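Zukard Folding Rebounder: Seven Months of Kicking a Ball at It

By Ridwan Chin
9 August 2019

I got the Zukard in January, when our fields were a skating rink, and I've used it most days since then, first in the garage and then out in the yard once the grass came back. I play left back for the Brovasholm over-35s (badly, but with commitment), and my daughter plays under-elevens for the same club, so between the two of us this thing has had a real beating. I kept meaning to write it up and kept going outside to use it instead, which I guess is a review already.

If you've never used a rebounder, it's a net stretched tight in a steel frame. You pass the ball at it, the net throws it back, you control it and go again. A brick wall does the same job for free and I grew up on one, the end wall of a tire shop, where I learned everything I know about the inside of my right foot. But a wall only gives you one kind of return. You hit it low, it comes back low, and if you hit it hard your neighbor comes out. The Zukard lets you change the angle of the net, so the same pass can come back along the ground, or bouncing at shin height, or up in the air at your chest. That last one is why I bought it. I have never been able to bring down a high ball and I was sick of hearing about it from our goalkeeper.

Putting it together

The box is long and flat and awkward to get through a door on your own. Inside you get the frame in sections, the net, a bag of elastic loops, four ground pegs and a folded sheet of drawings with hardly any words on it. The frame clicks together in a few minutes. The net does not. You hook it on all the way around with the elastic loops, and by the time you get to the last side everything is under tension and you're pulling with both hands and your knee. I did it wrong the first time, going down one side and then the next, and ended up with a net that was drum-tight on the left and saggy on the right. Start with the corners, then the middle of each side, then fill in the gaps going back and forth. The drawings do show this if you look closely, and I didn't.

My daughter and I had it done in an evening, including the redo. With 2 people who've read this paragraph I think you'd be finished in half that time.

How it plays

Oh, it's so good. The return is quick and clean and, more than anything, even. I've used cheaper ones at friends' houses where the middle of the net plays fine but anything near the edge just dies and dribbles back to you. On the Zukard the good part goes nearly all the way out to the frame. Hit the bar itself and all bets are off, of course. There's a foam sleeve on the bottom rail so at least you don't get that horrible clang, and a ball that clips it pops up and off to one side, so you get some running in.

There are 3 angle settings, and you switch between them by pulling a pin on each back leg and letting it slide to the next hole. Upright gives you the ground pass. I do most of my work on this one: two-touch, right foot to left foot, then one-touch until I mess up, then start counting again. My record is 804 passes without losing control of it, set on a Sunday evening with the mosquitoes eating me alive, and I shouted so loud that my wife opened the window to ask if I was hurt. I'm still very proud of this.

The middle setting tilts the net back and gives you a bouncing ball. It's the least predictable of the lot and my daughter's favorite by a mile, and she invents games on it where the ball has to bounce once, or can't bounce, or you have to clap before you touch it. The steepest setting sends the ball up. Throw it in by hand at first! If you kick it, you need some touch to get the height right, and for the first couple of weeks I spent a lot of time apologizing over the fence. Now I can drive it in from a few paces back and get a proper looping ball to bring down on the thigh or the chest, over and over, and I can tell you that my first touch on a high ball has gone from comical to just below average. Two people on my team have mentioned it without being asked. One of them was the goalkeeper.

What a real coach thinks

I lent it to Tuulikki Manninen for a couple of weeks in spring. She coaches my daughter's age group and she's much harder to please than I am. She had the kids on it in pairs, one passing and one taking the return on the turn, and what she liked was how many touches they got compared with standing in a line waiting for a cone. What she didn't like was the pins. Small fingers can't pull them, so every time she wanted a different angle she had to walk over and do it herself. She also said she'd want a second one before using it regularly with a full squad of 11, and I think that's fair, as it's really built for one or two players at a time.

She gave it back with the bottom rail covered in stickers. I've left them on.

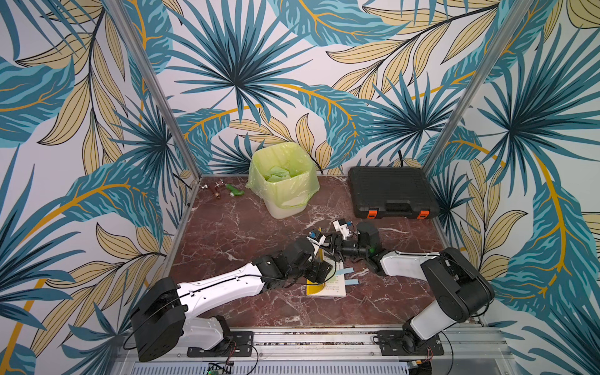

Teal palm fronds, mustard leaves and reddish-brown marble.

Zukard or Teoh?

The one everybody asks me about is the Teoh, because that's what most of the clubs near us have. I've trained on it at the indoor place and it's a fine piece of kit. The net is bigger and the frame is heavier, and you could probably park against it. If you're a club and it's going to live in one spot, I'd look at it seriously. At home I'd take the Zukard without thinking very long. The Teoh doesn't fold flat, and its net is strung a bit softer, so the ball comes back slower than you sent it. For little kids that may be a plus. For me it takes away the thing I'm there for, the ball arriving a bit before I'm ready for it.

Folding and storing

The back legs swing in against the frame and the whole thing stands against the garage wall behind the bikes. I can carry it out to the yard alone under one arm, though on a windy day it steers me. No wheels, and I haven't missed them. If you live up a flight of stairs, you'll miss them.

On grass the pegs hold it well. On the garage floor the pegs are no use, obviously, and it creeps backward a little with every hard pass, so after a good session I've followed it half the length of the garage without noticing. I put a sandbag across the back bar and that fixed it. I'd love it if Zukard put rubber feet on the next version. It would cost them next to nothing.

Wear and tear

It has been outside in rain more often than I'd like to admit. The powder coat has chipped where the legs fold, and there's a bit of surface rust starting in the chips, nothing that worries me yet. The net itself looks as good as new. The elastic loops are the weak point. I've had a few snap, always near the bottom where the ball hits hardest, and when one goes the ones next to it follow pretty soon if you don't deal with it. A handful of spares come in the box. When I ran through those I went to Edberg, the sports store downtown where I bought it, and they had them in a drawer behind the counter and sold them to me loose. They also told me to slacken the bottom row a notch over the winter, and I'm going to try that.

The foam sleeve on the rail has split at one end. Tape.

Things I'd change

Bigger pins, with a ring you can get a finger through. Rubber feet. More loops in the box. And a mark of some sort on the legs so you can see from the front which setting you're on, as I've lost count of the times I've fired in a nice crisp ground pass and had it come back at my nose.

Should you get one?

If you play and you've got a patch of grass or an empty garage bay, yes, go and get one, I can't think of anything I've bought for soccer that I've used this much, and I include my boots. If you only want something for very small kids to kick at, you could spend less and they'd be every bit as happy. And if there's a tire shop near you with a good end wall and a patient owner, start there and see if you like it.

I'm off to have another go at the record. My daughter is on 611 and getting cocky.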